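Workshop Notebook, Trolldale Bench
Equipment planning entry, April, opened 9:40

Purpose of entry: to record the current position on the garment-handling budget before the request goes to Filtcombe, and to set down the open questions so that they are not argued a second time next month.

Carried over from the previous entry. The request as drafted covers one additional hand-held gripper, spare finger pads, a second work board, and replacement fabric for the enclosure. The stationary arm has been moved to a separate line and will be considered in the following budget period. The line for storage drives was approved in principle but has no figure against it yet.

Grippers. Two suppliers have replied. Guthrie quotes 722 for the complete hand unit, with fingers fitted and printed markers supplied. Brenimer quotes less for the body alone but lists the fingers, the mount and the marker plates separately, and the delivery charge is not stated. The two quotes cannot be compared in their present form. Brenimer has been asked for a single total, delivered to Trolldale. Until that is received, the Guthrie figure is to be used in the draft.

It should be noted that the Guthrie unit uses the same finger spacing as the unit now on the bench. This would allow pads to be exchanged between the two. The Brenimer drawing shows a wider base, and the present pads would not fit without an adapter. The cost of making adapters in house has not been worked out and should not be entered as zero, as was done in the first draft.

Pads. Consumption was underestimated last period. The pads on the present unit are treated as a wearing part and should be budgeted that way. Proposed: six sets, ordered together, with delivery split if the supplier allows it. Color is to remain orange on all sets so that recordings from both units can be used together. A cheaper clear pad was offered and has been declined.

Markers. Reprinting can be done here. No line required. Whoever reprints must check the printed size with calipers before mounting, and must write the measured value in this notebook. The last reprint was not entered.

Enclosure. The present black fabric is adequate for light control. A quote for a rigid enclosure came in well above what the bench can support and has been filed for reference only. The draft therefore asks for fabric and clips, up to a limit of 300 for both. Matte fabric only. Samples should be viewed under the bench lights before any length is ordered; the sample seen in the office looked suitable and then proved too shiny at the bench.

Work board. The second board should match the first in color and finish. Filtcombe has asked whether a folding table could serve instead. Reply sent: a folding table may be used for sorting, but recorded work needs a board of the same appearance as the present one. Holes in the board are acceptable if they are near the far edge. New holes are not to be drilled without an entry here.

Garments. This line is small but has been questioned, and a fuller justification is needed. Shirts with some sheen have been put on the list together with plain cotton, as the two behave differently under the fingers and it is not possible to plan pad purchases from cotton alone. Secondhand stock is acceptable. Dark garments are to be limited for the present, as they are hard to separate from the black walls in review.

Bench status, for attachment to the request:

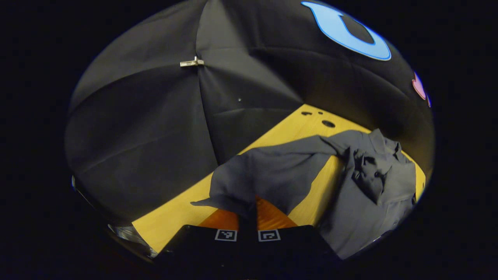 Reading time: 4 min

The gray shirt is from the sheen group. The sleeve lies out across the yellow board and the remainder is heaped to the right, which is the kind of starting position the second unit would be used for. Both finger markers can be seen with the pads at the sleeve edge. The cloth runs past the edge of the board on the right, and this supports asking for a larger second board if the price difference is modest. Price for the larger size to be obtained.

Open items:
Brenimer to confirm delivered total.
Adapter cost to be estimated in shop hours.
Storage drives: figure needed before the draft is circulated.
Fabric samples to be viewed at the bench, result entered here.
Ask Filtcombe whether pads may be charged to consumables in place of equipment.

Addendum, 3:15. Filtcombe confirms that pads may go to consumables. The pad line is removed from the equipment request and the total must be recalculated. Guthrie has been asked how long the present quote will be held. No reply at the time of writing.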